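Vumville Motor Sport Club: Members' Forum
Regulations and Stewarding
Topic: Noise limit at the November hill climb

B_Pichler (Club Secretary)
Posted Jul 23, 2026
Members are advised that the entry form for the November hill climb at Josstead will carry a revised noise limit. Cars above the limit at scrutineering will not be permitted to start. Comments are invited before the regulations are printed.

Luik_R
I must register an objection. Car 151 passed under the old limit last season and has not been altered. Two further classes will be affected, and their drivers were not consulted.

FlurinaK
With respect to the previous poster, the residents of Pevgate were not consulted either. The club received 796 signatures from them. I support the change.

Luik_R
The signatures concerned road closures. Noise was mentioned in one paragraph only.

H_Frei (Scrutineer)
Both matters were raised. Drivers may present their cars for a test beforehand at the Grabner yard, free of charge. The reading will be taken at the exhaust, as before.

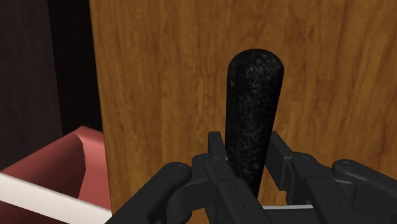 Speckled black rod with a domed top, against a wood-grain panel (render).

FlurinaK
Will a pass at the yard be binding on the day?

H_Frei (Scrutineer)
It will not. The reading on the day stands.

Luik_R
Then I fail to see its value, and I shall write to Mr Hubmann accordingly.

B_Pichler (Club Secretary)
Letters should quote regulation 1502. The topic remains open.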